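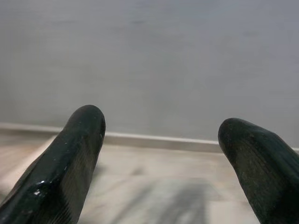
From: Ludger Kasten
To: zaltero-users
Date: December 26, 2022
Subject: Re: Phantom obstacle between the fingers when the gripper goes low

Hello all,

thank you for the detailed report, and sorry that my answer took so long. I wanted to reproduce it first. I could, on our own arm, in one afternoon, and I think I now understand most of it. For those who did not follow the thread from the beginning I leave the important part of the message quoted:

> We are using Zaltero with the wrist camera only (no external camera)
> and Rodiston as the planner. The task is to pick small parts from the
> floor. On the old gray mat everything was fine. Now the cell in Ustier
> has been moved to a room with polished stone tile and we see the
> following: when the arm comes down, the segmenter reports an object
> between the fingers although there is nothing on the floor. The closer
> we come, the bigger the object. Rodiston then refuses the last part of
> the approach with "goal in collision".
>
> What we have tried so far:
> - floor_plane_tolerance from 4 mm to 8 mm (less phantoms, but now we
> also lose the flat washers)
> - new hand-eye calibration, two times
> - self_mask = static, with the mask file that comes with the Kuhlmann
> fingers
> - switching off the ceiling light over the cell. It got worse.
>
> Sometimes a second phantom appears, directly beside the left finger
> and never beside the right one. The fingers are the same type. Can the
> mask be mirrored in a wrong way somewhere? I have looked in the code
> but I did not find it.

I will go through it in the order in which I found the things. It is not the order of importance.

1. The phantom between the fingers

It is the shadow of the arm. On a pale polished floor you get a gray patch between the fingers, with a soft border and some streaks in it. Our floor is also a light tile with weak mottling, and the patch falls almost exactly in the place where a good grasp target would be. The segmenter was trained mostly on mats and table tops, and there a dark region with its own texture, between two fingers, was nearly always a part. So it votes for "part" with quite high confidence.

Normally the depth check should throw this away, as a shadow has no height. But on a shiny surface the stereo matching is weak, and in the patch it has even less to work with. The points that remain are noisy, and the noise is larger than your tolerance of 4 mm. So a few points are above the plane, the cluster is accepted, and the inflation in Rodiston makes a real obstacle from it. This explains also why it grows: the camera comes nearer, the patch covers more pixels, more noisy points survive.

Please put floor_plane_tolerance back to 4 mm. The parameter is the wrong tool for this, and you need the washers. Use the support ratio instead:

 perception:
 cluster_filter:
 floor_plane_tolerance: 0.004
 min_support_ratio: 0.35
 support_window: 13

The support ratio is the share of pixels in the segment which have a valid depth point above the plane. For the shadow it is always low on our side, for a true part it is high, also for washers, if they are not polished themselves. With 35 percent I did not get a single phantom in 381 recorded approaches and I lost two true parts. Both were at the seam between two tiles, to which I come back under point 3. The window of 13 frames is important. With a shorter one the value jumps too much, and the planner gets an obstacle that comes and goes, and this is worse than a permanent one.

By the way, it is logical that it got worse when you switched off the ceiling light. The remaining light came from one side then and made the shadow darker. If you can add light, add it large and soft.

2. The second phantom beside the left finger

The mask is not mirrored. I also suspected this and spent too much time on it. It is the surface of the finger.

The Kuhlmann fingers are dark green, almost black in the camera, and when they are in good condition they are rather glossy. One of ours, the left in the view, still has this gloss, with bright white reflections on its side. The right one is matte and scuffed, with lighter streaks on the flat face. The static mask does not care about any of this. But I suppose that you have in your configuration, as most people do who started from the sample file:

 self_mask:
 mode: static
 refine_by_color: true

The refine step takes the static outline and removes from it all pixels that do not fit to the color model of the finger. The idea was to correct a small offset after somebody changed the fingers. On the matte finger it does what it should. On the glossy finger the reflection is white, it does not fit to the dark green model, and the pixels are given back to the scene. Then there is a bright narrow thing hovering next to your gripper, and it moves with the gripper, so that Rodiston can never get away from it.

Set refine_by_color to false and it is gone. I would like to change the default in the next release. If somebody depends on it, please write to the list. I know of one user with colored tape on the fingers for whom it was useful.

If your offset is really so big that you need a refinement, use mode: kinematic. It draws the fingers from the model at the measured opening width. It costs 23 ms per frame on our computer, and for a slow approach to a floor this is acceptable. One warning: the finger model in the package ends with a sharp edge, while the real tips are rounded. I have uploaded a corrected mesh to the branch finger-tips. Until it is merged, add a margin of a few pixels at the tips.

3. Seams, baseboards and the plane fit

This was not in your question, but you will meet it as soon as the first two problems are gone.

When the gripper is low and the camera looks flat over the floor, a large part of the view is not floor at all. In our corner of the room more than the upper half is a plain gray wall, then comes a narrow baseboard, and only then the tile. The wall has no texture, so you would expect that it gives no depth points and does no harm. Unfortunately the hole filling step is active by default, and it pulls the depth of the baseboard upwards over the wall. The plane fit sees then many points on a nice smooth surface, and in some frames it chooses this surface as the floor. You can recognize it in the log when the normal of the floor turns suddenly by almost a right angle.

There are two possible remedies:

 a) floor_prior: from_base. The fit is then only allowed to deviate a little from the plane which is known from the robot base. For a fixed arm I see no reason against it. For an arm on a mobile base I would be careful, at least on old floors.

 b) hole_filling: off. It is more honest, but the point cloud looks ugly and some of the grasp scoring becomes slower.

I use a) with hole filling on.

About the seam: the line between two tiles gives strong gradients, and so the stereo matching works very well exactly there and badly left and right of it. A segment that touches the seam has therefore an uneven support. For the two lost parts the support ratio was just under the limit. I don't have a good answer for this yet. One could weight the pixels with the matching confidence, and I have started a patch, but it is not ready and I don't want to promise a date.

4. The message "goal in collision"

Here I think we should improve something on the side of Rodiston. The message says only that the goal is in collision, it does not say with what. If it had printed the cluster id and the support ratio, you would have found the shadow yourself in November, without two calibrations. Until this is fixed you can start the planner with

 rodiston_plan --explain-goal --dump-clusters /tmp/clusters

and open the dump in the Zaltero viewer. The cluster that blocks the goal is drawn in red. Please note that the dump uses the camera frame and the viewer expects the base frame, so you have to choose "wrist" in the menu on the left, otherwise everything lies on its side.

What would help me: a recording of one approach from Ustier with the old settings and one with the settings from point 1, both with raw left and right images. The depth image alone is not enough, as I cannot repeat the matching with it. Please leave exposure on automatic as you have it now. I have tested only with fixed exposure, and it is possible that the automatic one makes the shadow patch flatter or darker when the dark fingers take a large part of the view. I would not like to set a new default which works in my room only.

Your hand-eye calibration is fine, I compared the file with the older one. You do not have to do it a third time.

Best regards,
Ludger Kasten

PS: The wiki page on masks still says that static is recommended for shiny floors. I wrote this sentence myself, when we had only the mat – please ignore it, I will correct it this week.

More in zaltero-users

Re: Phantom obstacle between the fingers when the gripper goes low
[patch] Corrected mesh for rounded finger tips
Rodiston: planner waits forever after camera reconnect
Kinematic mask and opening width, which topic is used?
Re: Hole filling and grasp scoring
Build fails with older compiler, missing include
Viewer: remember the selected frame
Older threads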